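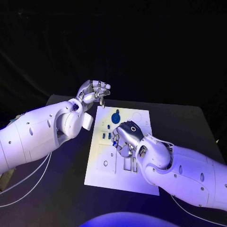
Figure 2. Two-arm work at the insertion board, right hand holding a small blue part.

Unit 4: Shared workspace rules for two-arm cells

Hand-in: worksheet 1331, before the lab session in December.

4.1 Scope
These notes cover bench cells in which two arms mounted on one body work over the same fixture. The Hovdale lab rules apply throughout. Where the Beneck handbook is stricter, follow Beneck.

4.2 Zones
Each arm has an own zone, and the two overlap above the board. The overlap is the shared zone. In Figure 2 both hands are in it: the left is raised over the upper edge of the board while the right works lower down, close to the surface. Height separation of this kind is permitted under rule 2, provided that only one hand is at part level at a time.

Rule 1. One arm holds the shared zone token at part level. The other waits above clearance height or withdraws.
Rule 2. Clearance height is set per fixture and written on the cell sheet. Do not carry it over from another board.
Rule 3. An arm that loses its token stops in place. It does not retract on its own – a blind retract with a part in the fingers is a common cause of bent pegs.

4.3 Cables
Cables on the tabletop are to be routed outward, away from the fixture. Loops at the wrist need enough slack for full joint travel and no more. Check both at the start of every run, with the arms powered down.

4.4 Loose parts
Parts not in use stay in their slots or in the tray. Any part set down elsewhere on the board must be entered in the Daltimier log before the next cycle starts.

4.5 Reading
Ko, chapter 2, sections on token passing and stop categories. Skip the derivation at the end; it uses a different sign convention from ours and will be handled in Unit 5.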